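Can a robot clean a bathroom yet, or is this still demo stuff?
Home & Cleaning > Gadgets
Asked 2024-04-26 by dalva_honorato

I manage 5 short-term rentals and bathrooms eat most of my turnover time. A sales guy from Zendov keeps telling me an arm that tidies and wipes down a bathroom is "basically solved" and wants a deposit of $1,670 to hold a place in line. I asked for video from a real apartment and got a link to simulation clips. Has anyone seen one of these do the whole job in a bathroom people use? I don't mean a floor vacuum. I have two of those and they both get stuck behind the toilet.

2 answers

Answer from tilegrout_pete (accepted)

Keep your deposit. I did maintenance for a hotel group that tried a Lovoscombe unit in February. It could pick up a bottle if you set the bottle where it liked. Then a guest left a wet towel over the faucet and that was the end of the morning.

Simulation clips are fine for what they are, but look at what they ask the thing to do.

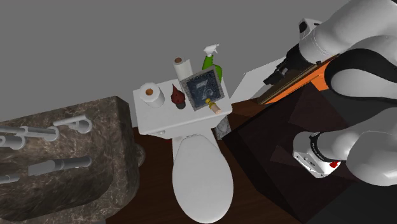
Simulated bathroom: arm holding a board, tank lid still full of stuff.

Before anybody can wipe that lid you have to move the toilet paper, the paper towels, the spray bottle and a picture frame, then put it all back. My old crew did that without thinking. I'd want to see the arm do it 100 times in a row, with hair on the floor and a puddle by the tub, before I paid for one. Simulated toilets don't get dirty unless somebody programs the dirt.

Ask Zendov who pays when it knocks something into the bowl. I asked Lovoscombe and got a brochure.

Answer from mk_laundry

we have a Kollár folding machine at work and its ok on flat sheets, fitted ones no chance. so I would say no. Drostex might have something for bathrooms, not sure, check their site

Comment from dalva_honorato

Thanks Pete. I asked him the bowl question and he says he'll get back to me. Holding off on the deposit for now.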